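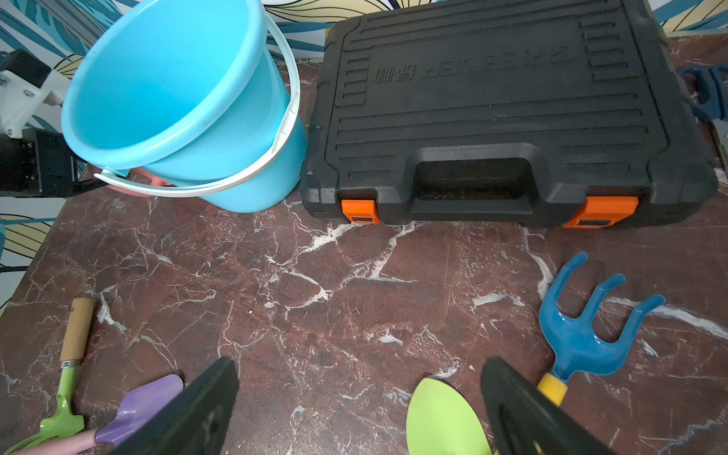
4. Grasp planning for small garden tools

In this part of the project we describe the software which selects the next tool to pick. The test setup has two arms and a marble counter with trowels, a blue hand rake, a bucket and a black tool case. We call the planner Nurkex, and it runs on top of the Wevden motion library.

The veins of the marble made our first segmentation weak. White lines in the stone were marked as thin objects, and the planner proposed grasps on them. We added a filter that compares the depth of each region with the plane of the counter. After this change, 90 of 100 test images had no false region.

The training set has 1,429 wrist images, labeled by our group with the Jomar tool. Colored blades are easy to separate. Black objects near the black gripper fingers are more difficult, so we mask the fingers before the network sees the image.

When two tools overlap, the planner takes the upper one first. The order comes from depth only, and it is sometimes wrong for thin blades. The second arm is treated as a fixed obstacle in the current version. We want to read its joint states in the next one, but the message delay between the two controllers is not solved yet.

Bennani Student Robotics Lab | Contact | Back to top
2 comments | 14 shares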